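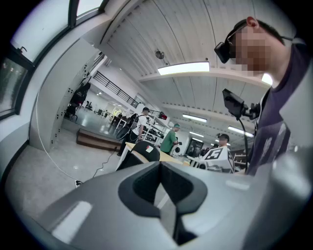 How far apart should bench light readings be taken in a room with a window on one side?

A yard apart is close enough for most of the floor. Near the glass go down to a foot, as the level drops off quickly there, and take every reading at bench height with the meter lying flat.

4th December

Light survey of the long room, first full pass. Writing it up the same day for once, partly out of virtue and partly because my handwriting on the clipboard sheet is already turning into something only a pharmacist could love.

Background for anyone who joins later and wonders why we spent a Monday on this. Since October there have been complaints about the light from both ends of the room, and they contradict each other. The window people say it is too bright and they can't read a screen. The back people say it is too dim and they can't read a ruler. Both groups have proposed moving to the middle, where the middle people live, and the middle people have been very quiet about the whole business. I take this as data.

Meter: the Miltik, borrowed back from the Bustska shelf where it had been living under a roll of bubble wrap. New battery. Zeroed with the cap on. It read 3 with the cap on, so I took the cap off, cleaned it, put it back, and it read 0. No idea. Wrote the serial in the front of the book.

Method. Masking tape line along the floor from the window toward the back, crosses at one-yard intervals. Meter flat on an upturned crate on the trolley, which puts it level with the benches near enough. Step away before reading. This last part took some learning, as my first row of numbers was mostly a measurement of my own shadow. Row struck out, see sheet 1. Left legible in case it ever becomes important how much light I block.

Readings, lux, all ceiling lights on, sky bright with thin cloud:

At the window, one foot in: 3000
Pillar with the black dots, on the side facing the glass: 1484
Middle benches: 1172
Last bench before the back wall: 791

Repeated each of those after a five minute wait. The back and middle agreed to within a few lux. The window one wandered with every passing cloud, so 3000 is the value at the moment Bello wrote it down and should be treated with the respect due to a weather report.

First remark. 791 is not dim. It is perfectly decent for bench work. What the back people have is a comparison problem: every time they look up they see the window, and then they look down at a ruler and feel cheated. I sat at the last bench for the length of a cup of coffee facing the glass, then turned the chair around and sat for another facing the wall, and the second sitting was plainly easier on the eyes. Same bench, same light. I expect this to be received badly, as the cure is turning a chair and people were hoping for equipment.

Second remark. The window people are right. I went in prepared to find them fussy. With a laptop open and its back to the room, the screen is a very good mirror and a rather poor screen. Turned ninety degrees it is usable. Turned away from the glass completely it is fine, except the person then has the daylight full in the face and squints at everyone like a sea captain.

Third remark, the ceiling. Everything up there is white - the slats, the beams - and it does more for the room than the fixtures get credit for. Held the meter upside down... no, strike that, held the meter facing up and then facing down over a white sheet of foam board on the middle bench, and the board was handing back a lot more than I'd guessed. Then did the same over the black cutting mat. The difference is big enough that I'd like every bench reading from now on to say what was lying on the bench. Have added a column. The column is narrow, so abbreviations: W for white, B for bare, M for mat, J for junk.

Most of them will be J.

Lights off test, done at lunch when there were fewer people to annoy. Only the window side matters with the lights off. The daylight carries further than I thought, well past the pillar, then gives up. I didn't write values for the back with lights off as somebody came in with soup and put them on again. To be repeated.

The pillar. Since it comes up in every conversation about this room: please stop using it as a landmark on only one side. "At the pillar" turned out to cover two spots with very different light, the bright face and the shadowed face, and two of the October notes can't be used at all on that account. I have written WIN and DARK on tape low down on the two sides. If you take a reading there, say which. Also, the black dots make it tempting to lay the meter against the surface and line it up by them. Tempting, and useless, as they are scattered in clusters and no two people pick the same one. Use the tape.

Glare on the gray parts. Bello raised this one and I had dismissed it, so it goes in with his name attached. Smooth curved plastic in a middling gray picks up the ceiling tubes as pale streaks, and the streak moves when your head moves. When you are checking a surface for scratches that is half a help and half a nuisance: you can see a scratch where it crosses the streak and nothing anywhere else. He inspects by rocking the part slowly under the light and watching the streak travel across it. I inspect by holding it still and frowning. We tried both on the same scrap piece, turn about, and he found marks that I had passed. So his way is now the way, and I would like it noted that I adopted it without a meeting.

Blinds. Watero sent a sample strip of their roller material, the light one. Taped it over a bit of the glass at bench height and read behind it. It cut the window reading to something sensible, but I only had a strip wide enough to shade the meter and one elbow, so the number means little and I haven't put it in the table. What I can say is that the light behind it was even and a bit yellowish. Bello says it isn't yellowish. We stared at a sheet of paper under it for some time and parted as friends.

The dark material they also sent is no good for us. It does exactly what it claims, and the window side would be a cellar.

Diffusers. Amissah quoted for clip-on panels for the tubes. I'm against for now. The panels would soften the streaks, and we have just decided that we like the streaks. They would also cost the back benches some light, and I don't want to be the one explaining the remark about chairs and then taking light away in the same week. Quote is in the folder under A. Not under D for diffusers, where I looked for it twice.

Things that went wrong, for the record. Trolley has one wheel with opinions and drifted off the tape line near the middle, so crosses 6 and 7 may be a hand's width out. The masking tape pulled up a little floor finish at the window end when I moved the first cross. I have moved a mat over the place, and anyone wondering about the mat now knows. Sheet 2 has a coffee ring on it which is mine.

To do:

Repeat the whole line after dark, lights only. Needs someone willing to stay, and it gets dark early enough now that "stay" is a generous word for it.

Repeat lights off for the back half. Sign on the switch this time. Sign to say something stronger than please.

Ask Watero for a full width of the light material on loan, enough for one window top to bottom.

Try two of the window benches turned end-on to the glass, so the daylight comes in from the side. Bello has offered his own for the trial. Power strip may not reach, check before moving anything heavy.

Chairs at the back: raise it gently.

Miltik goes back in the drawer marked METERS, in its pouch, cap on. If it is under bubble wrap again next time I'll know which project to visit.

Added later, same evening, standing up with coat on: took one more reading at the last bench on the way out, window black, lights on. A little under the daytime figure, and the bench felt brighter. Put J in the column.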